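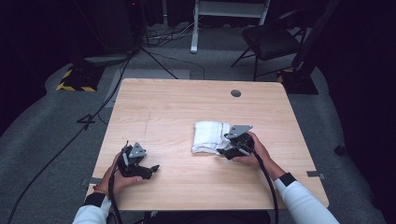

Towel station, hand-held grippers on.

Been getting questions about what the job is now at Flerkuvwood, so a few posts on it.

1/ I folded by hand in the laundry hall at Derness. Bath towels, hand towels, napkins for the hotels. A full day was 980 pieces if the dryers kept up. In May they moved two of us off the line, me and Imtiaz.

2/ Now I fold with a gripper in each hand so the folding arms can be trained on it. It is slow. My best day so far is 300 towels, and that day I skipped the big bath sheets.

3/ You lose your fingertips. I used to find a corner without looking. With the jaws I have to look every time, then pinch, then check I only got one layer.

4/ Pay is the same hourly rate. The piece bonus is gone. Marianna Wieczorek worked out what that costs her over a month and turned the job down. I don't blame her.

5/ My shoulders are better. My wrists are worse. We asked for a break every hour and got it after Henryk put it in writing.

6/ The arms at Pruden already do the plain hand towels. Kacper works over there. He says he feeds the stack, pulls out the bad ones and clears jams, and there are fewer people on his shift than last year. They weren't fired. They left and the spots stayed open.

7/ So yes, I know what I'm teaching it. People ask me that like I hadn't thought of it.

8/ What I want in writing: who gets trained to run the arms when they come here, and at what rate. Waldemar asked at the 2 pm meeting and was told it's being looked at.

9/ Back on at 6 tomorrow. Napkins.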